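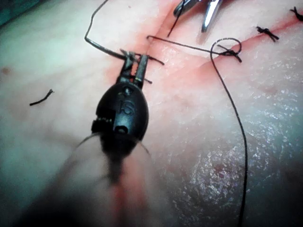
02/02/2021

I promised myself I would write more over the winter, and then November went by and so did the holidays, and all I have to show for it is a bench covered in motor screws. So let me tell you about the little quad, because a few of you have been asking whether I ever got it flying again.

The short version is yes! The long version starts with the prop guards. I had been flying the Wernel frame with the guards on ever since I bought it, mostly in the living room and once (never again) in my mother's kitchen. They make you brave, which is lovely when you are learning, but they also catch every bit of wind the minute you go outdoors. I took them off in the fall, went to the field behind the school, and promptly put the thing into a hedge.

Minttu Räsänen from the old flying group told me to stop buying props and start buying simulator time. I grumbled, I will admit it, as I had always thought of simulators as a video game with a worse story. But she sent me her settings, I plugged my radio into the laptop, and I flew Gramevley's free practice course every evening after dinner, usually for up to 10 minutes before my thumbs got tired and I started hitting gates on purpose.

What helped me most was turning the rates way down. I had copied mine from a racing pilot's page, and of course I was twitching all over the sky. With softer rates I could finally hold a turn without climbing, and after a few weeks I noticed I wasn't thinking about the throttle anymore, I was just looking where I wanted to go.

Then came the weight question. With the big Griler battery my quad came to 314 grams on the kitchen scale, and it flew like a loaded shopping cart. I switched to the smaller Mösli pack and lost a bit of flight time, but oh, what a difference in the corners. I get six good laps of the field now and land with some charge to spare, and that suits my cold fingers just fine.

Next on the list is a proper carrying case, and a new antenna mount, as the old one is held on with tape and a zip tie. If any of you have a mount you like for a small frame, please leave me a note below.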